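The Gerari Tray

The tray came back from the Koutsoukos sale with a label that said parts bin, grey, and a lot number.

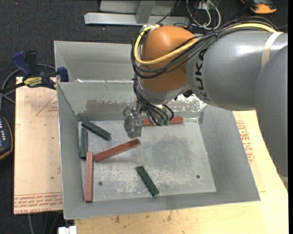

The grey bin with red and green blocks in it.

Ermanno Bassi entered it in the stock book on Tuesday under T, for tray. The previous owner's papers called it a hopper. He measured the wall thickness with a gauge at three points, got three different figures, and wrote down the middle one.

The blocks had arrived separately from Prirkton, in a carton marked 400 g. The red ones weighed slightly more than the green. He put this down to the paint, then removed the remark, as he had no evidence about the paint.

The job sheet from Gilturico asked for a statement of condition. Bassi wrote that the walls were flared and dull, and that the metal on the dividing wall was flaking at the right. The floor was scratched. There was a brownish smear low on the divider, which he rubbed with a cloth and then with a cloth and spirit. He recorded both results as no change.

The form had a box headed Purpose of holes. He had found two, small and round, one towards each side of the floor. Drainage was possible. Fixing screws were possible. He turned to the hopper papers, which ran to 12 pages and dealt mainly with payment. On the last page a different hand had written in pencil: do not fill past the holes.

Bassi considered the sentence. The holes were in the floor. Anything placed in the tray was past the holes, if past meant above. If past meant beyond, it depended on where one stood. He walked to the other side of the bench and read it again.

At nearly five he telephoned Gilturico. A woman there said the box could be left blank. He asked whether blank meant no purpose or purpose unknown, and she said it meant blank.

He took the blocks out, set them on the bench by colour, and looked at the tray with nothing in that compartment. Then he put them back, reds and greens, and copied the pencil sentence into the box exactly as it stood. He initialled it and went to find his coat.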